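Category: Electric Cars

Esther Kariuki runs the Lau charging stations in Alesitz, and in May she added 3 more. "People ask me for speed," she told me. "I ask them where they sleep."
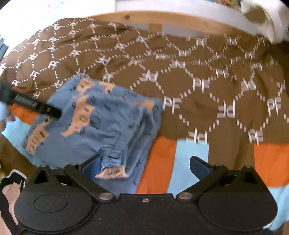
Most drivers of the Arix charge at night, she says. She did it too, with a cable through the bedroom window. A brown sheet with a white honeycomb pattern is closer to her idea of fuel than any pump - you lie down, the car fills. 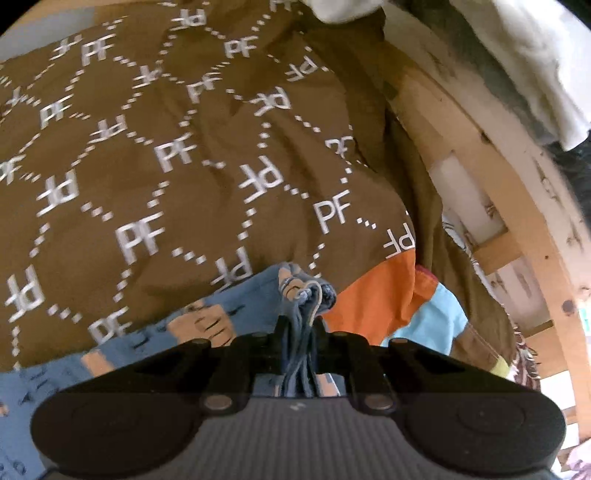 "With almost 50 percent I can go to work all week," she said.

Comments

mavadis_owner: And in winter?

Tomek: Same question.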